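From: Remedios Olmedo
To: home-automation-talk
Subject: Re: Can any of these things put the toys away yet?

Hi Krum, and hello to everybody who has been reading along without posting (I was one of you for years, so no scolding from me!)

Krum Gashi wrote:
> My sister has two kids and a living room floor you can't cross in
> socks. She asked me, as the family "robot person," when she can buy
> something that picks up blocks and puts them in the bin. I told her
> ten years. Then I watched one of the videos that were passed around
> on this list in July and felt I'd been too gloomy. The arm in it
> cleared a whole table. So which is it? Is a tidy-up machine close,
> or am I going to be embarrassed at Thanksgiving again?
>
> Also, does anyone still have the Hultham vacuum manual? Mine went
> out with the recycling.
>
> Krum

I do have the Hultham manual, the older one with the gray cover, and I'll scan it for you this weekend if the scanner cooperates. Remind me if you don't hear anything.

On the bigger question, I think your ten years was a perfectly decent answer and I wouldn't take it back at the dinner table. Let me try to say why, and please forgive the length, I've got a pot of beans on and nowhere to be until they're soft.

I worked at Bostmont for a good long while, on the packing side, and we had arms on the line before most people around here had seen one outside a car commercial. They were wonderful at what they did. One of them lifted the same carton off the same spot and set it down on the same pallet all shift long, and it never once complained about its back, which I can't say for myself. But if a carton came down the belt turned a little sideways, somebody had to walk over and straighten it. I was very often the somebody. So when I see a video of an arm clearing a table, my first thought is always to wonder who straightened the cartons.

What has changed since then, and it's a real change, is the way the things are taught. My nephew works at a small outfit called Puvico where they do nearly all of the practice in simulation. Bright little cubes, a see-through tray, a plain table, an arm hanging over it. You can let it try again and again with no broken dishes and no one standing by to reset the table. He told me one of their practice runs was 2,983 tries at a single sorting job, and he said it the way you'd mention you had taken the bus.

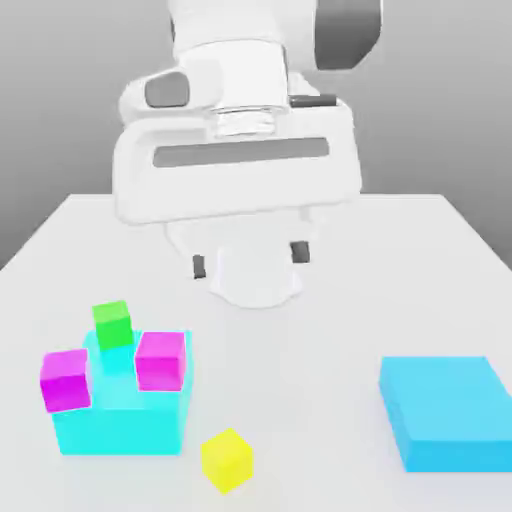 I asked him why on earth it was always cubes. He said a cube is about the kindest object you can hand a gripper with two fingers. It has flat sides that face each other, it doesn't squash, and it looks nearly the same from every side. Even so, there are ways to make it unkind. Set one leaning against the wall of a box and the fingers have to come at it crooked. Crowd two or three together and there may be no room to get a fingertip down between them. Make the box clear, and a camera can have trouble telling where the wall is in the first place. He said clear plastic has given them more headaches than any other thing they've tried, and I told him it does the same to me when I'm hunting for the end of the tape.

Now think of your sister's floor, Krum. She doesn't have cubes. She has cubes and a sock and half a cracker and a doll with wet hair, and a toddler who takes things back out of the bin as fast as they go in. A person who comes into that room knows without thinking that the cracker goes in the trash and the doll goes on the towel rack. Picking up is maybe half the chore. The other half is deciding what each thing is and where it belongs in that particular house, and I have been married long enough to know that even two grown people can't always agree on that part.

I don't want to sound sour, though, because I'm not! Last spring I got to visit the Sarmiento warehouse with the retirees' group, and they have a station where an arm picks mixed items out of a tote, all sorts of shapes, and I stood there with my mouth open. The woman running it said it had handled 1,000 picks since the start of the shift and had asked for help on 50 of them. At Bostmont we would have thrown a party for a machine like that. But she was standing right there for the 50, and that's the piece I'd ask you to hold on to. A warehouse can put a person next to the machine. In your sister's living room the person next to the machine is your sister, and she could have picked up the block herself by then.

So if she wants something to hope for, I'd tell her to expect the narrow chores first. One kind of toy into one kind of bin, on a mat, with the kids out of the room — I could believe in that a fair bit sooner than your ten years. The whole floor, with the cracker and the doll, I'd leave where you put it.

One thing I would love to hear from the shop-floor folks on the list: when your arm misses a pick, does it try again on its own, or does it stop and wait? Ours always stopped. My nephew says trying again is the part they work on hardest now, and I'd like to know if anybody is seeing that out in the real world, and whether it tries something different the second time or just makes the same mistake more slowly.

Beans are done. Give my love to your sister.

Remedios

P.S. The Hultham manual is 109 pages, so it may come to you in two or three emails.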